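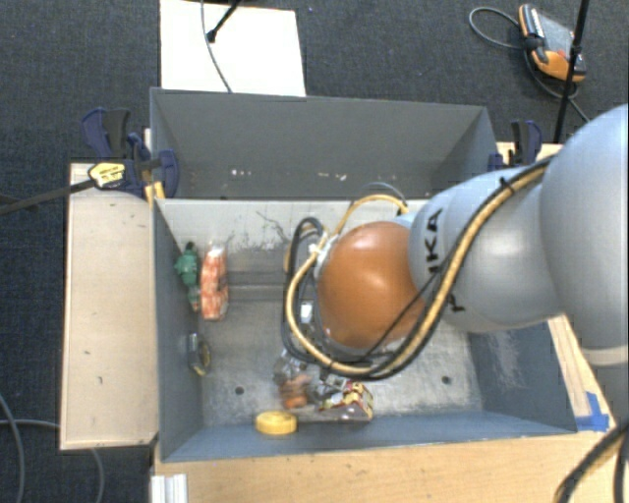

Is a bin-picking kit worth it for a small shop that ships 200 orders a day?

I think so, and I say that as someone who put off the question for years. The Tunden kit from Keltstead is the first one I've used that doesn't ask you to tidy up for it. You tip in a mixed load, shiny packets, odd shapes, stuff leaning against the walls, and it gets to work. I love that! We gave it 661 picks in March and I stood there grinning through most of them.

It has faults. Glossy wrap still slows it down, and the setup guide reads like it was written for people who already own three of these (Renu Dubey and I lost a whole afternoon to one page of it). The corners of a deep bin are hard going too. Akash Awasthi thinks we should wait for the next version, and he may be right if your goods are all one size and a plain feeder would do.

But ours aren't, and I'd guess yours aren't either. Mixed bins are where the dull, back-bending work is, and I'm thrilled to see a kit go straight at them. Ask Keltstead for a trial and bring your worst bin.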